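Talk notes, evening session, Grelonbridge Library
Keeping houseplants alive through a dark winter

Good evening, everyone, and thank you for coming out in this weather. Wait for the back row to find chairs. Mention the tea, and that the good cookies are on the left-hand plate and won't last.

Start with my windowsill in Plisden, which faced north and looked onto a brick wall. I lost a great many plants on that sill and blamed every one of them on the cold. Tell the fern story if people seem relaxed, skip it if we started late.

Then the main point, and say it slowly. In winter most houseplants are hardly growing, so they hardly drink. We go on watering in February just as we did in the summer, with all the kindness in the world, and the roots sit there in soggy soil and rot. Ask for a show of hands: who waters on a fixed day? (Put my own hand up too. I did it for years.)

Explain the finger test. Push it in to the second knuckle, and if the soil feels damp down there, walk away and come back another time. Pass the two trays around so people can feel the difference for themselves, and remember the towel!

Next slide. A few broad leaves on thin stems, in a small white pot, and this is the size of plant I'd like people to picture for the rest of the talk, because small pots are where the watering can does its damage quickest.
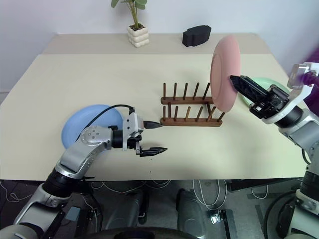 Zuzanna Pietrzak wrote to me after the Mackay talk that she had stopped watering by the calendar altogether, and that her peace lily sulked for two weeks and then put up a new leaf, but she still wanted to know what to do when the top is bone dry and the bottom is wet. Such a good question, and I answered it badly at the time. Wait for the bottom. The top always dries first, and a heated room makes it look far worse than it is.

On to light. Move things closer to the glass from November on, but keep the leaves from touching it on frosty nights. Wipe the dust off with a soft damp cloth – I do mine while the radio's on, and it's a very nice half hour. Give the pot a quarter turn whenever you think of it.

Feeding: don't. Put the bottle away until spring. Someone will ask about Flutach, so say I haven't tried it and leave it there.

Questions. If it goes quiet, ask Marion Niven to tell us about her orchid. Then the swap table, one cutting each to begin with, and please write the name on the label if you know it. Chairs back against the wall before we go.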